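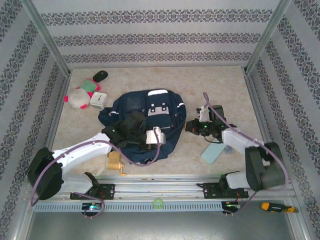
Kindano two-arm cell with patterned wall panels fitted and a backpack on the work surface.

Kindano Two-Arm Recording Cell
Supplied by Pluvex

The Kindano cell is a bench-scale station for collecting manipulation examples. Both arms are mounted on a shared aluminum rail, and each carries its own gripper. An operator guides the arms through a task, and the cell stores joint positions, gripper state and camera video on a single clock.

Typical tasks include packing a bag, sorting small household items and passing an object from one gripper to the other. Wall panels and work surfaces can be exchanged between sessions, so that a trained policy meets more than one background. The standard set is intended for sessions of 100 examples per layout.

Storage: 690 hours of recorded work
Export: Zisance episode format
Operator training: included with first installation
Part number: KN-741

Cells ordered before July ship with the current controller firmware. Upgrades for earlier units — including those with a single arm — are quoted separately. Inquiries should be addressed to Farzana Kiani, Equipment Sales.

Page revised February 2025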